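Teaching the Arms: Questions I Get a Lot

I'm Visitación Soler, and I spend most of my working day showing robots how to do small, dull things with their hands. People write in with the same handful of questions, so I've put my answers on one page. If yours isn't on it, send it over and I'll add it when I get a minute.

Do you write code for each task?

Nope! I drive the arms by remote control and the computer keeps a record of what I did. Later on, a whole pile of those records goes into training. My part is the driving, and I came to it from a bakery, so you really don't need an engineering degree to be good at it.

So what is a "demo," exactly?

One run of the task from start to finish. For the brick sorting job we call Kalari, that means getting toy bricks into the bins by color, plus a version where one arm passes a brick over to the other. Most of my runs on Kalari are under 90 seconds. When I started they took forever and I dropped things constantly (I still drop things, just less).

Why toy bricks?

They're cheap, they're tough, and the colors are easy to tell apart. They're also fussier than you'd think. A brick lying studs up wants a different grip from one standing on end, and if you pinch it crooked it spins right out of the fingers. All of that is useful practice for a robot.

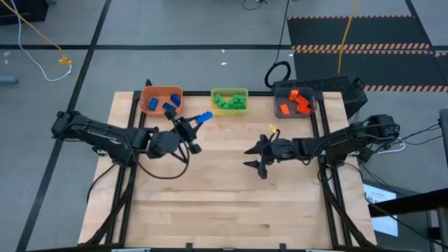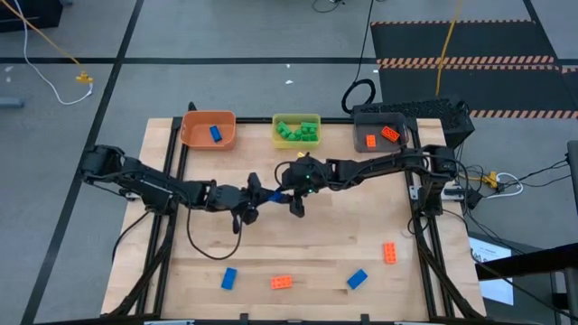

Two arms, a few bricks and a bin for each color. 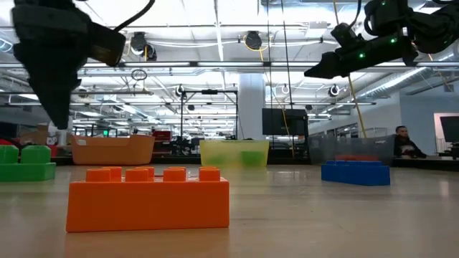 What's the hardest part to show?

Handing over, no contest. You want the second gripper to have a good hold before the first one lets go, and your own hands want to rush it. I count "one and two" in my head before I open up. Starkeck, the outfit that trained me, taught us to practice with just a pencil between our own two hands first, and I thought that was silly right up until I tried it.

Can you feel what the robot is touching?

Not on the setup I use. I go by eye, and after a while you get a feel for how much to squeeze. Lozano, the controller set I learned on, had a little buzz in the handles when the grippers closed. I liked it -- some of the other drivers hated it and switched it off within the hour.

Do you throw out the bad runs?

Some of them. If I knock a bin over or lose a brick on the floor, I mark the run as failed and start again. But if I miss a grab, back off and get it on the second try, I keep it. The robot is going to miss sometimes too, and it needs to have seen somebody recover from that.

How many demos does a task take?

It depends on the task and on who's asking. We set a target of 2000 for Kalari, and I've seen simpler jobs get by on far fewer. Please don't take my number as a rule! What I'd worry about more is variety. Move the bricks, turn them, swap which ones start near the edge. If every run begins the same way, you've taught it one layout.

Don't you get tired?

Yes, and it shows up in the recordings before I notice it myself. My wrists go stiff and I start cutting corners on the way to the bin. I work in blocks and take a real break after every 3, with tea, away from the screen. By four in the afternoon I'm usually no use for handovers, so I save the easy pick-and-drop runs for then.

Is it better to guide the arm by hand?

For some jobs, sure. Taking hold of the arm and moving it is quick to learn, and it's lovely for a single smooth motion like wiping. With 2 arms going at once I find it awkward, and I end up leaning across the work. Our Norkari project (folding dish towels) began that way in May and we moved it over to remote control pretty soon after.

Can I come and try it?

We do let visitors drive now and then. Write first and tell me which hand you favor, and tie your hair back if it's long.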